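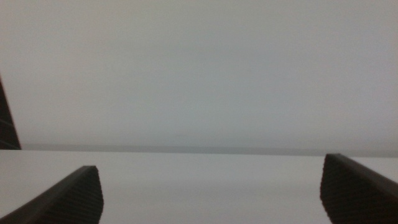 The work surface with nothing set out on it.

Preparing a pale tabletop for flat work

A light matte surface shows dust, graphite and glue haze sooner than a dark one, and it passes them on to paper and card. The procedure below takes 30 minutes, most of it drying time. It applies to smooth, sealed tops only. Oiled or waxed tops need a different cleaner.

You will need:
2 lint-free cloths
Sostier neutral surface cleaner, or any pH-neutral cleaner without wax
A soft brush
A straightedge
Low-tack tape

Clear the top completely, including lamps and clamps. Brush from the back edge toward the front and collect the debris at the front edge. Do not blow it off; it settles again within minutes.

Dampen the first cloth with cleaner and wring it out. Wipe in straight, overlapping passes parallel to the long side, then repeat at right angles. Stubborn pencil marks come off with a white vinyl eraser. Melamine sponges remove them faster but polish a matte finish, and the shiny patch is permanent.

Dry with the second cloth and leave the top uncovered for the rest of the 30 minutes. Check it from a low angle against a window or lamp. Streaks mean too much cleaner was used. Go over them with plain water and dry again.

Test for flatness with the straightedge, lengthwise, crosswise and on both diagonals. A gap that admits a sheet of copier paper is acceptable for cutting and layout. For gluing, move the work to a flatter part of the top.

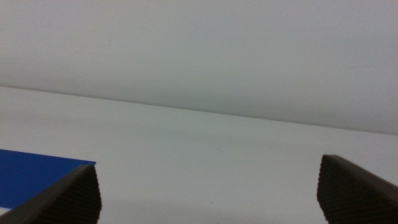
Placing the first piece

Start with one flat piece in a strong color. Blue reads well against pale gray — the edge is easy to see without extra marking. Set it well to the left if you are right-handed, and keep the middle of the table open as the working area.

Square the piece to the front edge of the table by eye, then correct it with the straightedge. If it must stay put, tape two opposite corners. Delorme low-tack tape lifts cleanly from sealed tops for a day or so; after that, warm it slightly before peeling.

Add other pieces one at a time, working outward from the open area. Leave a finger's width between neighbors so each can be picked up by its edge. Thin sheets that cling to the top can be raised with a strip of card slid under one corner.

Replacement cloths are listed in the Pravora catalog under part number 1226.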